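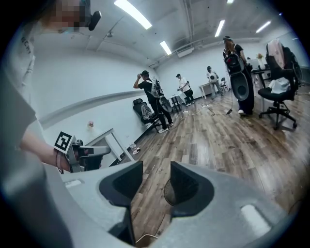 Speaker notes: Moving a parish archive out of a damp cellar

Slide 1. Opening

Thank the hosts. Say the talk lasts 25 minutes and questions come at the end. Handouts are by the door.

The archive is the Ashby town collection. It holds 2,151 boxes, mostly rate books, school registers, maps and the papers of the Muler brickworks. Until we moved it, all of it was kept under the old corn hall.

Slide 2. What was wrong

The cellar had one outside wall below street level. Humidity went up every autumn. We found mould on the bottom shelves first, then on the brickworks plans, which were rolled and stored on end.

Pause here. People usually ask about insurance. The policy covered a burst pipe. It did not cover slow damp.

Slide 3. Listing before lifting

We listed every box before anything left the shelf. The old card index had 3,000 entries and did not match the boxes. Some cards referred to items lent out before the war. We kept the old numbers and added a new one in pencil.

Mention Plisia, the catalogue software. It was slow with long titles but exported cleanly, and we would use it again.

Slide 4. Drying

Wet volumes went to a side room with fans and blotting paper. Do not put them near a radiator. Pages were interleaved and the paper changed morning and evening. Anything with active mould was bagged and kept apart.

If time is short, skip the part on photographs.

Slide 5. The move

Six weeks, one van, two loads a day. Shelves at the Ilus Road store were labelled before the first load. Maps went last, flat, between boards.

We lost time on the stairs. Measure the turn on any staircase with a full plan chest drawer in your hands.

Slide 6. What it is like now

The reading room opens at 10 am. Requests for school registers have gone up, mainly from family historians. The brickworks plans are still waiting for a conservator.

Leave the contact slide up during questions.

Related talks
Reading old rate books
Storing maps on a small budget
Tracing a school through its registers

Contact the Ashby archive group | Copyright Ashby archive group | Back to top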